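Finding the Slot: Wrist Camera Perception and Approach Planning for a Board of Small Fixtures

Student project report, summer term
Ardalan Rahimi
9 Aug 2019

Why I picked this

I started this project in May knowing how to move an arm to a point I typed in by hand, and not much else. The lab had a task board full of slots and frames, and an older program called Traritz that could drive the gripper to saved positions. It worked nicely until the board got bumped. Then every saved position was wrong and you had to teach them all over again, one by one. I wanted the software to look at the board, work out where everything is, and plan its own approach. That turned out to be a wonderful way to spend a summer!

How the software is split up

There are three programs that talk to each other. Findetti is the perception part: it takes a picture from the wrist camera and gives back a list of fixtures with a pose for each one. Kandasamy is the planner, which takes one of those poses and builds a path to it. The old Traritz code stayed in place as the low-level controller, with one change - it now accepts new targets while the arm is moving, where before it had to finish a move first. I wrote the first two from scratch and spent more time than I expected on the third.

Perception

My first version of Findetti looked for straight edges and grouped them into rectangles. On a plain table this went great. With the board upright in front of the ribbed wall panel, it went crazy. Every rib is a long straight line, and so is the shadow next to it, so I was getting tall skinny "frames" all over the wall. The metal rail across the top made things worse, with a bright band that threw off the exposure.
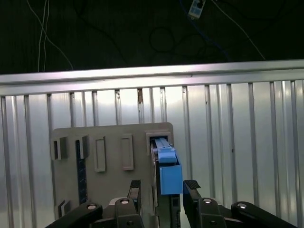 Figure 1. Wrist camera view during approach, with the gripper at the blue box and the ribbed wall behind the board.

The fix came in two steps. First I find the outline of the board itself, using its beige-gray color and the rounded upper corners, and throw away everything outside it. Second, I mask the gripper. The fingers and linkage arms take up a big part of the lower view and their bolt heads catch the light, so the edge finder loved them. The camera moves with the wrist, so a mask drawn for each finger opening is good enough, and I blend between masks for the openings in between.

The blue box gets its own treatment. It projects toward the camera, so its outline changes a lot with the viewing angle and the rectangle method gives a poor pose. For this one I look for the color first and then fit a simple box model to the blob. I was really happy with how steady this became, even with the fingers close to it.

Planning the approach

Kandasamy builds each path in two parts. The first is a free move to a standoff point 70 mm in front of the target. The second is a slow straight move in, and that is where the camera keeps checking. If the new pose is more than a few millimeters away from the old one, the planner shifts the end point and Traritz picks it up on the fly. Before this worked, the arm would stop, think, and start again with a little jerk, and you could hear it across the room.

Results

I ran 117 approaches with the board moved to a new spot before each one. The gripper ended up in the right place in almost 30 more of them than with my first version on the same set of board positions, which made me jump out of my chair. Most of what still fails is on the two tall hollow frames. They look alike and Findetti sometimes swaps them, which sends the arm to a perfectly good pose on the wrong frame.

What I would do next

The swapping problem should be fixable by using the layout. The open slots are always to the left of the frames, so matching the whole board at once would settle which frame is which. I would also like to draw the gripper masks from the arm's own 3D model and drop the hand-made ones. The Wutport group has a renderer that could probably do it, and I have already asked for a copy.

The code and the settings files are in the project folder. Start with the readme in Findetti, and check the camera exposure before running anything.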